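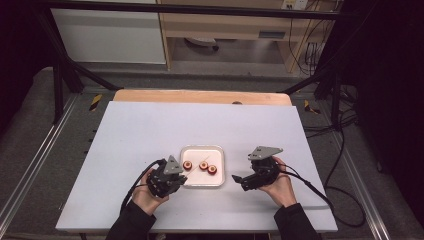

Three round slices and a wooden skewer on a white tray, food skills table, Fledside.

Small Foods, Small Tools
Gallery from the April skills program at the Fledside Center

The Fledside Center offers a program of short practical sessions on the preparation and serving of food in small portions. The subject this April was food on skewers, from the first cut to the finished platter. The sessions were held in the ground-floor workroom, where the wooden tables are fitted with white boards for the length of the program.

The gallery opens with one of the individual trays. Each tray has a raised rim and rounded corners, which keep round pieces of food from rolling onto the board. The slices have a red outer ring and a pale, yellowish-cream center, and the skewer lies diagonally between them. Two of the slices are set close together on the right, with the third on its own to the left.

Notes on the activity

Slices. The program asks for rounds of even thickness, wide enough to take a skewer through the side without splitting. Soft foods are chilled for 30 minutes before cutting. Participants who prefer fruit may request it when they register.

Skewers. Plain wooden skewers are used throughout. They are thin and pale, and on a white tray they can be hard to pick out – participants are asked to check the tray before it is cleared. Used skewers go into the lidded container beside the sink and are not returned to the drawer.

Trays and boards. The small white trays came to the center from the former Nurneck dining hall, along with 2 serving carts and a quantity of flatware. The boards are wiped down at the end of every session and stored upright in the hall closet. A pale surface was chosen so that crumbs and spills are easy to find.

Platters. Finished skewers are moved to larger platters and served in the Stamolwood Room at 4 p.m. Over the full program, 168 skewers were served to participants and their guests. The pattern of alternating colors followed a serving guide prepared by the Kaewsai Kitchen Library, copies of which remain available at the front desk.

The next program consists of 7 sessions and will cover sandwiches, cut vegetables and simple garnishes. Registration forms may be collected from the front desk during opening hours. Aprons are provided – participants should bring a covered container for any food they wish to take home.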